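**Workshop notebook, hand-held gripper kit, vendor review, November, sheet 9**

Subject: Harnov two-hand gripper kit, supplied on loan by Brorden. Task under review: spreading and folding thin cloth on a bed. Previous sheets cover rigid objects and are not repeated.

The kit was unpacked and checked against the packing list. One cable clip was missing; Brorden has been notified. Both grippers were set to the factory finger tension, and that setting was kept for the whole session. The loan agreement does not permit changes to the linkage.

The method for cloth is as follows. One gripper holds an upper corner while the other, with its fingers open, approaches the near part of the cloth. The blue ribbed pads are to meet the fabric before the finger tips press into the mattress. Operators are asked to pause before closing, so that the start of each grasp can be found easily in the log.

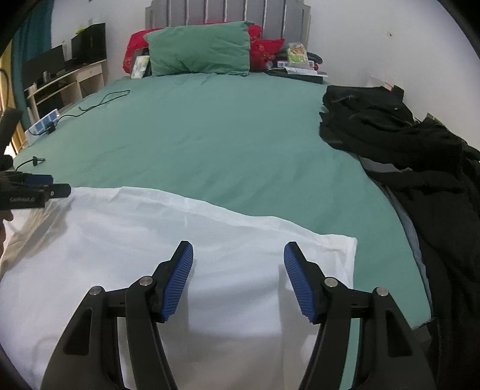
The session target was 300 grasps, and 61 were logged before the Sunday cutoff. The shortfall is due to the setup time for each fold, which the Harnov manual does not mention. The remainder will be carried over. Success rates will be entered once the log has been reviewed.

Notes on the product:

- Pad ridges: thin hems need a second attempt more often than thick ones. Request the softer pad set from Brorden.
- Trigger: comfortable for short sessions. Long sessions not yet assessed.
- Manual: the section on fabrics is 2 pages long and gives no recommended closing speed.

The Dmytriv kit is to be tested on the same task with the same cloth. Pricing for both has been requested through Prasness. No order is to be placed before the two logs are compared.

Open: replacement cable clip, spare pads, written reply on closing speed.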